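Toy Kitchen and Play Food – Room Safety Checklist, with Comments
Fetley Family Room, Mivthorpe – Mon 27 February – filled in by Yến Mai

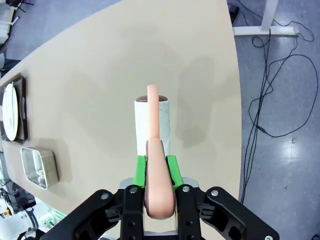
Vy Vi: Before you get going, could we please have the curved pieces back on the list this time? They were left off the last sheet, and they're the ones the little ones put straight in their mouths.

Yes, Vy, and thank you – they are back on, under item 2, and I've given them a good bit of room. As always I've marked each line OK, FIX or WATCH and then gone on a little underneath, because a bare tick has never told me much when I come back to these in June.

1. Table top and edges
OK. The beige top is smooth to the hand the whole way along, and I ran a cloth over it as well, which catches on splinters that fingers miss. I do love that curved edge for this age group. Please keep wiping with the mild soap from the Espiritu bottle and leave the spray cleaner in the tall cupboard.

2. Curved play food (the peach one and its cousins)
WATCH. I gave each piece a firm squeeze and a twist, looked for tooth marks, and tried every one in the small-parts tester. All of them passed. The peach one is so pale that a nick would be easy to miss, so take it over to the window when you check it. If a piece ever starts to feel tacky, please don't try to wash it back to health. Put it in the bag on my hook and I'll order another from Fivirska, whose order number for the mixed set is 1062.

3. White cylinder with the dark brown top
WATCH. The side is a bit scuffed and grayish, and I went over that patch slowly with my thumb to see if anything would flake. Nothing did. I'd like it looked at every week all the same, and if the surface begins to lift, out it goes, however fond the children are of it. Stand it upright when you set the table, a little way in from the edge, where small elbows won't send it flying.

4. Steel container
OK. Rounded corners, no burrs on the rim, no dents with a sharp fold in them. It's real steel, though, and it makes a dreadful noise on the floor and would hurt a bare foot, so it stays on the table and isn't to be carried about. Ngân Lò asked whether we should swap it for a plastic one. My feeling is that children enjoy having something with a bit of weight to it, and I'd be sorry to lose it, but I'm happy to talk it over.

5. Dark tray and white plate
OK. Plate checked for chips all the way around, top and underside. The tray sits flat and doesn't rock. Do keep the plate on the tray when the table is set up, as it slides less that way.

6. Floor and cables
FIX. There are black cables lying in loops on the gray floor to the right of the table, and that is a trip hazard for grown-ups as much as for children. They need to be gathered up and run along the wall under a cover before the next session – please don't just push them farther under the table, where crawlers will find them first. Vinh Nông has offered to bring cable covers and do it before opening. The session doesn't start until this line is signed.

7. Table legs and feet
OK. I leaned my whole weight on each corner, which is a fair test these days, and there was no wobble. The feet are the part to mind when you're sweeping, as they stick out farther than your broom expects.

8. Washing and drying
OK. The full set is 52 pieces and they were all back in place after the last wash. Warm water, soap, rinse, and then a good long dry on a towel. Hollow pieces go open end down overnight.

Comments added after posting

Edeltraud Brunner: Lovely and thorough, Yến. On item 4, I'd vote to keep the steel one. My group uses it for soup and they're very careful with it, most of the time.

Ngân Lò: Happy to be outvoted on the steel. Could we put a felt pad under it, though? The clatter on the table upsets one of my babies.

Yến Mai: A felt pad is a very nice idea and I have some in my sewing drawer. I'll bring them in with the fresh towels.

Vinh Nông: Covers are in my car. I'll come early and sign line 6 when it's done.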